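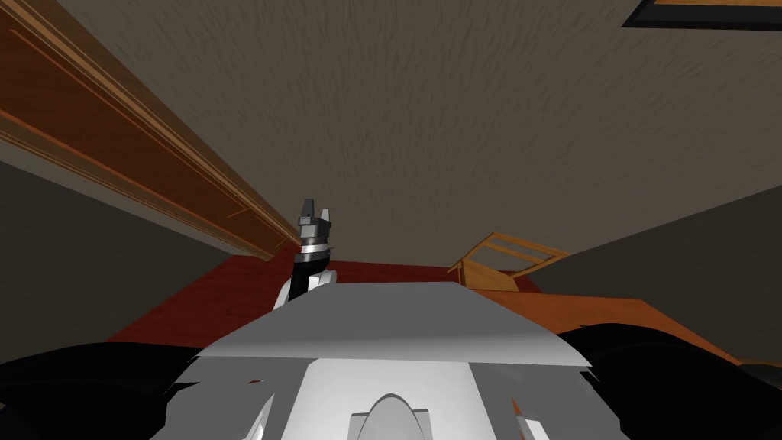 Household robots are machines meant to do chores in the home, such as clearing a table, folding clothes, loading a dishwasher or putting shopping away. The name is mostly used for machines with at least one arm and some way of getting from room to room. Robot vacuum cleaners and lawn mowers do a single job without an arm, and are usually treated separately.

History

Factory robots came first. They were bolted to the floor and repeated the same motion on parts that always arrived in the same place. A home offers none of that. Chairs get moved, cups are left in odd spots, and a drawer that opened easily last week may stick. Early attempts to bring arms into the house relied on fixed programs and worked only in rooms set up for them.

Later machines learned from examples. A person guides the arm through a task many times, and the software looks for what the attempts have in common. The Dirura project used this method for kitchen work and recorded 653 attempts at moving dishes from a table to a sink.

Training in simulation

Much practice now takes place in simulated rooms, drawn by a computer and fitted out with cabinets, chairs and tables. A simulated arm can knock over a chair without harm, and the room can be put back at once. Walls, furniture and lighting can also be changed between attempts so that the robot does not learn only one room.

The weak point is touch. Cloth, wet plates and thin plastic bags are hard to model, and a grip that holds in simulation may slip in a real kitchen. Reaching into open space is the easy part – contact is where most of the errors start.

Present abilities

Picking up a rigid object of known shape from an open surface is the most dependable household skill. Wiping a flat table is also within reach. Folding a towel can be done slowly. Making a bed, scrubbing a pan and sorting a mixed drawer remain difficult.

In a trial at Sorndale, a one-armed machine was given 153 chores across several apartments and finished 40 of them without help. Most failures were small: a dropped spoon, a door left half open, or a stop in front of a chair that had not been there before. Each needed a person to step in.

Shop-floor work

Small workshops fall between the factory and the home. The firm Lanz tested an arm on wheels at its Rustville plant, where it carried bins and loaded parts into a press. It kept up with the bins but had trouble with parts that lay tangled together. The plant kept it for carrying and went back to loading by hand.

Two-finger grippers are common in both settings. They are cheap and easy to repair, but poor at turning an object within the grip. Hands with 5 fingers can do more, though they cost more and break more often.

Comments

dishpan_alley
Good article. I would add stairs to the list of problems. My house has three floors and anything on wheels is stuck on one of them.

Marlow77
40 out of 153 is better than my teenagers.

tinsnips
I work in a shop like the Rustville one. Tangled parts are a pain for people too – we shake the bin and hope. Does anyone know if they tried a shaker table before giving up on the press?

dishpan_alley
@tinsnips no idea, but I'd like to know as well.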